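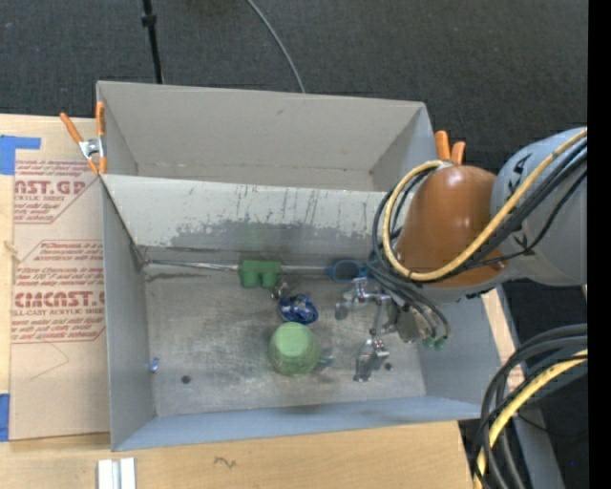 Reading time: 4 minutes

Speaker notes: Bin Picking at Trastemier, and What the Bench Staff Do Now
Last updated: March

Slide 1. Leave it up while people sit down. Start with the bin, then the arm. People look at the arm anyway.

Point to the orange clamps at the back corners. A bin that shifts on the table puts every stored position off by the same amount, and the arm will repeat the error until someone stops it. Checking clamps is now a line on the shift sheet at Fatari. Before the cells went in there was no such line. A person reaching into a bin corrects for a moved bin without noticing.

Then point to the worn patch on the sloping panel. Ask the room what they think wears a surface like that. Take two answers and move on. The point for this talk is that wear on a bin is now something we record, and the bench staff are the ones who record it.

Slide 2. The work before. Sorting of mixed returns was done by hand at four benches. Small parts, unlike shapes, one tote at a time. The job description was one paragraph. It said "sort and inspect." Most of the inspecting was never written down.

Slide 3. The work after. The Valdovinos cell does the repetitive part of the sort. A bench worker sets up the bin, starts the run, clears the faults and handles what the cell leaves behind. We give each run 200 attempts, then stop for a check. The first setting was 100, and the checks came so often that people could not finish anything else between them.

If asked why not longer: at the end of 200 the person has usually been away from the cell long enough. Past that, faults sit.

Slide 4. What gets left behind. Go back to slide 1 for this. Look at the line where the floor meets the slope. The strips and the green block are right along it, and the blue ring is at the right end of the same seam. A part against a wall gives the fingers less room on one side. Something crumpled and glossy, like the blue object in the middle, is a different problem. It has highlights, and the vision software tends to split one object into several. The upside-down green cup is translucent. Same family of trouble.

Bench staff knew all of these as "awkward ones" long before we had a fault code for them. When we wrote the codes we used their list. Engineering's own list was shorter and had the order wrong.

Slide 5. Skills. Three things people had to learn:
- reading a fault code and deciding whether to clear it or call
- jogging the arm at low speed away from a wall
- writing a fault note that the next shift can use

The third took the longest. Early notes said "stuck again." We now ask for the part, where it was in the bin, and what the fingers were doing. Training is 50 hours, paid, on shift. The first group did it in slow periods and it did not work. Slow periods get canceled.

Slide 6. Cables. Only if time allows. The yellow and black cables run on the outside of the arm and around the orange-brown housing. Anyone working near the cell has to know where they go when the wrist turns. We mark the reach on the table and we ask people to watch one full cycle before they touch the bin.

Slide 7. What got worse. Do not skip this one. The work is more broken up. A person who used to sort for an hour without talking to anyone now gets called away several times in that hour. Some like it. Two asked to move to packing - both requests were granted. Noise is up slightly. Standing time is down, reaching is down, screen time is up.

Pay grade: the cell role was placed one step above bench sorting. This was agreed before the first cell was switched on. If there is a question from another site about doing it afterward, say that we have no experience of that and would not plan for it.

Slide 8. Next. The Trotetti project puts a second cell on the same line, with one person covering both. We do not have results. The open question is what happens when both cells fault at once, and who decides which waits. For now the person on shift decides.

Questions. Keep slide 1 ready. Most of them will be about the gripper.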